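Snack shelf test: the Hatitz counter tray, plus a bag of fishtofu

Mar 13, 2022

Quick one today, dinner's on. I ordered the small white Hatitz tray from Varketero to keep snack packs from falling over on the counter. Threw a pack of fishtofu in the same order because it was there. So two reviews, sort of.

Tray first. Molded plastic, low walls, flat floor. Two hollow posts in opposite corners, one short, one tall. The short one has a little notch in the rim. No idea what it's for, the listing doesn't say.
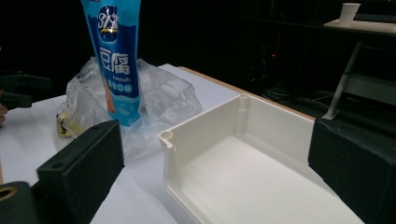
The tray, with the fishtofu still half in its bag.

Size is the problem. Fine for seasoning packets and tea. A tall snack pack wants higher walls, and I knocked mine over twice before lunch. Wipes clean in a second though – big plus over the Landeg wire one I had since May, which collected crumbs like crazy.

The bag. Thin, crinkly, black letters on it, bit of yellow. Loud. I've been reusing it for cupboard stuff

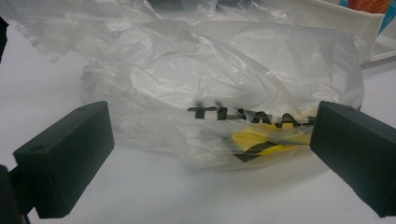 and so far no rips, but I wouldn't trust it with cans. Handles would of been nice. Lalside sends paper now and I kind of prefer that, even if it goes soggy.

On to the food. Blue pack, big white characters, you will not lose it in the cupboard. English is tiny, just "Fishtofu" under the big print. I can't read the rest so I went by the name and hoped. Chewy, salty, a little sweet at the end. Good cold, better after a minute in a dry pan. My kid ate most of them.

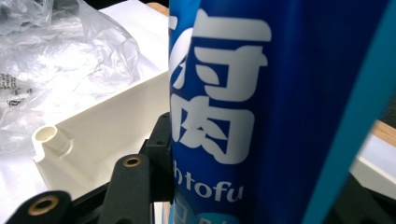 Worth it?

Tray: 6 out of 10. Ok for small things, skip it for tall packs. Would buy again in a deeper version if Hatitz makes one.

Fishtofu: 9 out of 10. Reordering tonight. Gets a point off for being gone so fast. Keep the pack upright once it's open, the sauce travels. 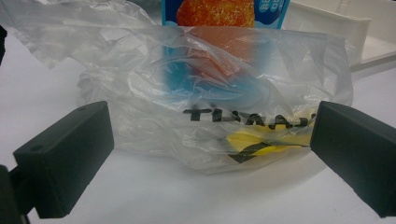
Orange snack picture at the top of the pack, bag in front.

Shipping took around 10 days, box was dented but everything inside was fine. Will update if the tray cracks or yelows.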